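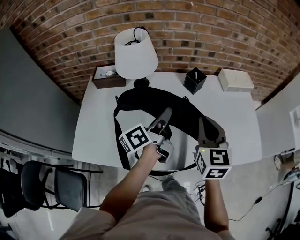 Marcelle Baudry wrote to me that a desk by the front door should have only a lamp and a place to put your bag, and that all the rest is visitors who forgot to leave. I like this sentence very much, but I do not obey it. My desk has a lamp, a bag, and some visitors.

Welcome to the gallery of the white desk. I work from a small room in the old Chevalier building, where the walls are brick and the radiators make conversation all winter. When I moved in, I had 3 boxes of things and no idea where to put them. Now most of them have a place, and I want to show the desk to the people who asked me for it after my little talk at Vomen in February. Many of you rent a room like mine and have the same problem: one table must do everything. It is the office, the hall table, and the place where I prepare the bag in the morning.

The picture at the top of the page is the one to look at for all the notes. I have written a line or two for each thing, so you can go back and find it.

The table
White and rectangular, with the brick behind. I wanted a dark table first, but Perrine Marchal told me that dust shows on dark and ink shows on white, and that I must choose my enemy. I chose ink. A damp cloth every evening is enough.

The lamp
White shade in the form of a drum, round black base. It stands near the back so that the front stays open for work. The cord comes out at the top of the shade, and I have not found a prettier way for it. If you have one, please write to me.

The box with the watch
Dark brown wood, with a top that is lighter. The watch lies on it, silver face up. I take off a watch when I write, it hurts my wrist against the table, and before I had this habit I lost one for up to 20 days. It was in a winter boot.

The pen holder
Black and square. There is one thin white pen in it. I had a very full holder in my last room, and when I tested all the pens, most were dead. Now when a pen is finished, I buy another, and this is the complete system.

The cream box
It has a lid, and for me the lid is the important part. Receipts go in, also stamps, spare keys, and the small cards from the dentist. I empty it at the end of the month. Aarti Dubey has the same habit but with a biscuit tin, and she says the noise of the tin reminds her to do her accounts.

The black bag
It is the biggest thing on the table, and I will say more about it than about the others. I put it down in the middle when I pack, and it takes its space like a cat. The body is rounded, so it does not stand like a briefcase, and the long strap goes where it wants. In the picture it goes down the left and over the front of the table. Be careful with this if you have a chair with arms! The strap catches, and then you stand up and everything comes with you. I did it one time with a full cup of tea.

My order for packing is always the same: papers first, flat against the back, then the charger, then the wallet and keys on top. I press the bag a little from outside to feel if something hard is in the wrong place. For storage I put soft paper inside so it keeps its form, and I roll the strap loosely. Do not fold it, the fold will stay.

The paper on the wall
A sheet is pinned on the white panel at the right. I like to have one paper at the height of the eyes and not more. When there were five or six, I stopped reading them.

The brick
It is reddish-brown and tan, with some dark ones here and there, and it makes a curve. I did not choose it, it came with the room, but it is the thing visitors speak about first. A curved wall is difficult for furniture — a straight table always leaves a space behind — and small things fall there. Mathis Pons suggested a long foam strip from Plinance to close the space. I bought it for 75 cents at the end of the roll, and I still have to cut it.

The next gallery will be the shelf and the coat hooks, when Timothée Lefèvre has brought back my drill. Messages about the lamp cord are welcome in the box at the bottom of the page.

Page updated 31 Oct 2019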